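September 10, 2026

Second reading on the bedroom today. The 24-hour canister went back to Fenwood on the morning pickup, and the handheld meter stayed on the dresser with the door shut and the return vent taped. Handheld reads 80 ppb at breathing height. I don't put much weight on that number by itself, as the same meter jumps if I peel an orange in the next room. The lab result is the one I'm waiting for.

Floor area under test is 18 by 14 feet. Planks are the Nolladeck 12 mm, installed in February over foam underlayment. Pulled the closet threshold and read the back of the offcut again: lot code is legible, the compliance stamp is there, the mill name is not. Ese Ibrahim at the store says the mill name isn't required on the plank, only on the carton. I threw out the cartons in March. Wrote down her name and the time of the call.

She offered store credit on unopened boxes. I have 2. She would not discuss the installed material without a chamber test, and the chamber test has to be done on a plank that has never been glued, cut or walked on, so one of the unopened boxes has to be given up for it. I will send one and keep one sealed.

Total paid, from the bank statement: $2,123, material only. Labor was Fadi Zein and it was separate. Called Fadi after lunch. He remembers the job and says the planks smelled stronger than usual when he cut them, but he cut them in the garage with the door up and didn't think about it afterward. He would put that in writing. He also said that if it comes to removal, the floating installation lifts out in an afternoon and the baseboards can be saved if the nails are pulled through from the back.

Options as they stand:

- Leave it, ventilate, retest in winter with the heat on.
- Pull the bedroom only and put the Onness cork down. Price not confirmed.
- Pull everything and argue about money later.

Leaning toward the second. The hallway gets enough air, and we don't sleep in it.

Read the Grímsdóttir paper again on temperature and off-gassing. Her curves rise faster with humidity than I had remembered, so the dehumidifier goes back in the bedroom tonight, set to 45 percent. Thermostat held at 70. Will log both at bedtime and again at six.

Headache: mild, left side, gone by noon. Same as yesterday. Recording it without drawing anything from it.

To do: ship the box, get the carton wording from Ese by email, new tape for the vent.

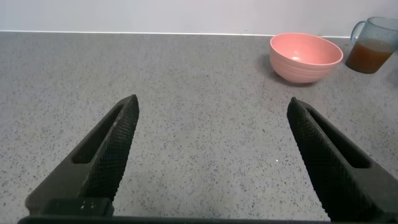 *Gray speckled countertop, two black gripper fingers, open.*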